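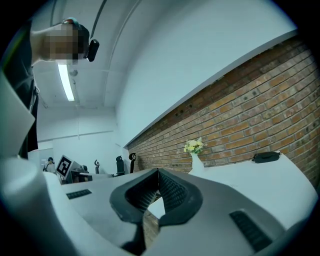 Last updated: June, 4:10 p.m.

Pesia, a small company that prepares training data for household robots, has opened a second recording site in Como. The company said this week that the site has already delivered 601 demonstrations to its partner Vollia, which develops the learning software. The first site, in Mendoza, continues to work as before.

A demonstration, in the language of the company, is one complete task done by a human hand holding a gripper with a camera on it. The person takes an object, moves it and puts it down. The software later receives the camera view together with the movement of the gripper, and from many such examples it should learn to do the same task with a robot arm. No robot arm is necessary during the recording, and this keeps the cost of each example low.

Of the 601 demonstrations from Como, 263 concern soft objects. Vollia asked for these especially. In the earlier collection from Mendoza most of the objects were hard ones such as cups, boxes and bottles, and the system trained on them was weak when it met cloth or paper. It closed the fingers too late, or it chose a point where the material gave way.

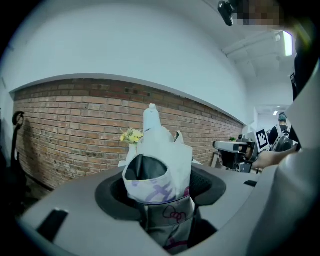 Soft objects are slower to record, and the company has changed its instructions for them. A collector must now hold the object for a moment after closing the gripper, before carrying it anywhere, so that the shape of the material under pressure is well recorded. Bags have their own page in the instructions, and a bag with contents is treated as a separate task from an empty one. The white fabric tote with purple lettering and a small bow drawn on it belongs to the first group: it is held in the gripper with a bouquet in white paper standing out of the top, and the yellow flowers are visible only on one side. For the software this is a difficult case, as the cloth, the paper and the flowers all behave differently when they are pressed or shaken.

The company accepts a demonstration only after a check by a second person, who looks at the whole recording at normal speed. In the first weeks at Como, 29 recordings were refused. The most frequent cause was that the collector's grip changed in the middle of the task. Recordings in which the object falls are not refused, but they are marked and kept in a different folder, and Vollia has not yet decided if it will use them.

The work in Como is organized in 4 shifts. New collectors begin with hard objects and pass to bags and paper when their recordings are accepted regularly. Pesia said that it pays by the hour and not by the number of demonstrations, and that this will remain the same when the collection becomes larger.

Vollia plans to train a first version of its system on the material from both cities together and to compare it with the version trained on Mendoza alone. The results will be sent to Pesia before the next list of objects is written. Wet cloth and thin plastic bags are among the objects under discussion.

Shares: 29 | Comments: 4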